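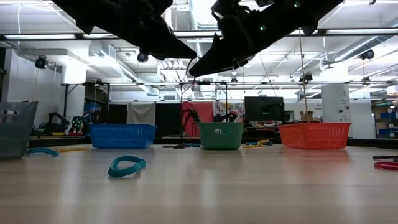 Gray, blue, green, orange, and the bands on the table.

May 1, 2020

I have been putting off the bands for a long time. We have a lot of stretchy loops in this house, in different widths and colors, and they have never had a place. They were on doorknobs, in the drawer with the takeout menus, in the pocket of my winter coat, and around the handle of the broom. When I needed a particular one I would pull open three drawers and then use string.

So this week was bands. Last week was the linen shelf, which I wrote about already and won't repeat.

The containers came first. I didn't buy anything new. The blue basket and the orange one are the same kind, wide and low with an open grid all over. I got them from the Vukley store in Titham when it was clearing out its back shelves, and for a couple of years they held potatoes and onions under the sink. I washed them in the bathtub with dish soap and an old toothbrush. Onion skin gets into every corner of a basket like that. The gray one is plastic with a slot near the rim to put your hand through, and it was in the hall closet with scarves in it. The scarves are now on a hook. The green bin is taller and narrower than the blue basket, and it has a small white label on the front that I have not gotten around to peeling off.

My first plan was to sort by color. It seemed obvious with colored containers, and it fell apart before I started, because the colors don't match up. I have teal bands and yellow bands and no teal or yellow container. I have an orange basket and hardly anything orange to go in it. I thought about putting teal in the blue basket and yellow in the orange one, and red wherever there was space, but then what goes in the green bin? I would be the only person who knew the rules, and I would forget them by July.

My sister-in-law, Danuta Baran, sorts everything by size, and I asked her on the phone what she would do. She said to forget what they look like and stretch each one before I decide. I tried it. You hold one end under your thumb and pull with the other hand. Some of the yellow bands are thin and go a long way with no effort. A couple of the dark ones hardly moved. Several had small cracks that only showed when they were pulled, and those went in the trash. One snapped and got me on the wrist. I wore my reading glasses for the rest of the job and I would recommend that to anybody.

What I ended up with is this:

Blue basket: thin ones, any color.
Orange basket: wide ones, any color.
Green bin: anything so stiff I have to use both hands.
Gray basket: knotted, tangled, or undecided.

The gray basket is the one that matters. In every other sorting job I have done, the undecided things stayed on the table, and then it was dinnertime and they went back in the drawer. With a basket for them they at least leave the table. I have given myself until the end of the month to empty it.

Tangles took the most time. Yellow and blue seem to find each other, and I don't know why. The way to undo them is to lay the whole clump flat and not pull. Push the loops toward the middle until it loosens, find the one that lies on top of all the others, and lift that one off. Then do the next. If you pull, it tightens, and you can be there all afternoon.

I also learned that old bands get sticky if they are kept somewhere warm. The drawer next to the stove had the worst ones. Two of them had stuck to the drawer liner and took some of it with them. I wiped the good ones with a damp cloth and laid them out on a towel overnight before they went in anywhere. Some people use cornstarch or baby powder so they don't cling to each other. I had cornstarch, so I put a spoonful in a paper bag with the thin ones and shook it. It works fine, but do it over the sink. I did it over the rug.

An open grid has one drawback, and it is the thin bands. They poke through the holes, and when you pick up the basket one or two catch on whatever is next to it. I cut a piece of cardboard from a cereal box for the bottom and that took care of most of it. The sides I am leaving alone. The wide ones stay put in the orange basket without any help.

As for where it all lives, the blue and orange baskets fit side by side on the second shelf in the laundry room, with an inch to spare. The green bin is on the floor underneath. The gray basket is on the end of the counter where I have to look at it.

A few of you asked what I do with the extras. The good spares went into an envelope for Stanisława Jasińska down the street, who bundles her tomato stakes with them every fall and is always short. The post office branch on Rutkowska will not take used ones, I asked.

The work came to one afternoon and part of the next morning, and I stopped twice for coffee. I had set aside the whole weekend for it, so now I have Sunday open and no excuse about the button jar. It has buttons in it, and also fuses, and a key that fits nothing we own. If anyone has a good way to store buttons that doesn't involve a muffin tin, please leave it in the comments. I tried the muffin tin and then I needed it for muffins.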